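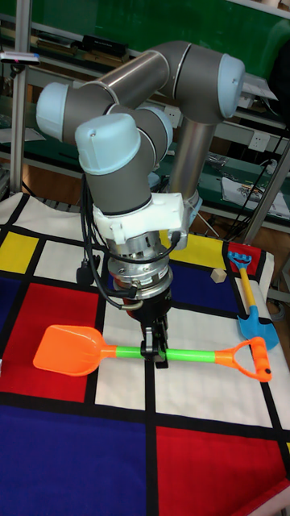

Parallel gripper closed on the handle of a toy shovel

Tenasness
We have a small arm on a bench and use children's sand toys as test objects, mostly shovels and a little cube. I have 785 pounds left to spend before the end of March. Do I put it towards a second gripper with wider fingers, or a force sensor, or just keep it for spares? The quote from Lolbridge for the gripper is 19 pounds over what I have, before delivery. Thin round handles are the main thing we need to pick up.

Cozma
Spares first. Cables and fingertips wear out before anything else, and you will want them in the drawer when they do.

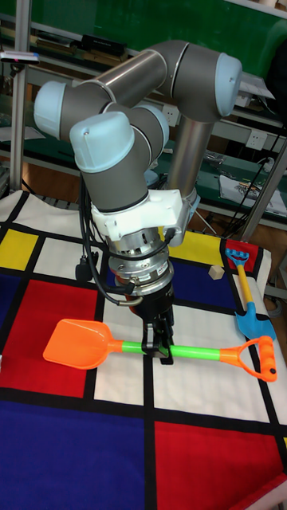 On the gripper, ask Lolbridge whether they sell the fingers separately. For thin handles you probably don't need a whole new unit. Check the bolt pattern before you order, and get the delivery cost in writing. We were charged for it twice on one order and it took 2 months to sort out.

Drasen
Agree about the fingers. If you have a 3D printer you can make brackets and fingertips yourself for very little, and try a few shapes before paying for metal ones. Stick a bit of rubber sheet on the inside faces.
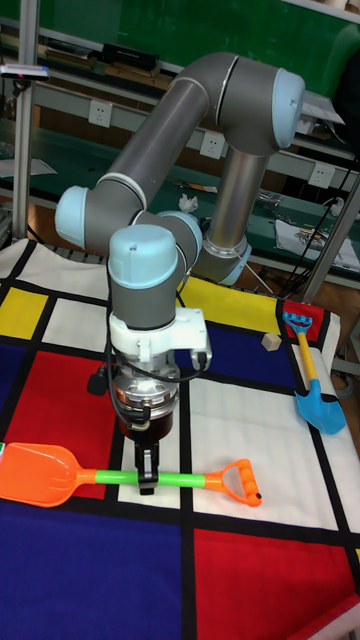 I would leave the force sensor for next year's budget. The sensor is only part of the price. You may also need a cable, an adapter plate and possibly a software licence, so ask for one quote with everything on it. Allow for the extra weight on the wrist as well.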